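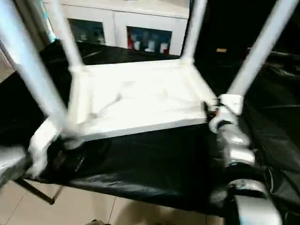
*Fig. 1. White plastic stool, seat down on black sheeting, legs up.*

## Session 3: Cleaning and checking small furniture

Hultport Reuse Workshop, Unit 2
Notes by Agathe Brunet

Bring your apron and the inspection cards from last time. We start at the benches at 9:15 and the stools come first. Chairs with upholstery are in Session 5.

### Setting up the bench

Cover the bench with plastic sheeting before anything goes on it. Let the sheet hang over the front edge so that drips run off it and don't get under it. It doesn't need to be flat. Wrinkles are fine, but pull out any large fold under the spot where the seat will rest, or the stool will rock while you work.

Turn the stool over and set it on its seat, as in Fig. 1. In this position you can reach all four legs and the places where they meet the seat. If the seat has a raised rim, check the sheet for grit first. Grit under a rim scratches it quickly.

### Order of work

1. Dust the legs from the foot ends down to the seat.
2. Wipe each leg with a damp cloth and a little dish soap.
3. Clean the joints with a soft brush.
4. Wipe the exposed face of the seat.
5. Rinse with a second cloth and dry everything.
6. Stand the stool up and clean the side people sit on.

Work on one leg at a time and hold the stool steady at the seat, close to the leg you are cleaning. Holding it by the far end of another leg puts strain on the joint.

### Marks on white plastic

Try soap and water first. If a smudge stays, use baking soda paste on a cloth, rub lightly, and rinse. Do not use scouring pads on a glossy surface. They leave a dull patch that shows more than the smudge did. Yellowing from sunlight will not wash out. Write "yellowed" on the card and move on.

### Checking the legs

Look closely at the area where each leg joins the seat. On many plastic stools the leg gets wider there, and cracks tend to start at that point. Run a fingertip around it. A hairline crack is often easier to feel than to see.

Then press each leg gently outward and inward. A small amount of flex is normal. A click or a gap that opens at the joint means the stool fails.

Last, stand it on the level board by the door and press on each corner of the seat. Note any rocking on the card.

| Result | Card | Goes to |
|---|---|---|
| Clean, no cracks, level | Green | Royer shelf |
| Rocks slightly, no cracks | Yellow | Repair bench |
| Any crack at a joint | Red | Plastics bin |

We do not glue cracked legs on anything a person will sit or stand on.

### Before next session

Fill in cards for 3 pieces of furniture at home, at least one of them plastic. Read page 114 of the Curninside binder, on screw-in feet.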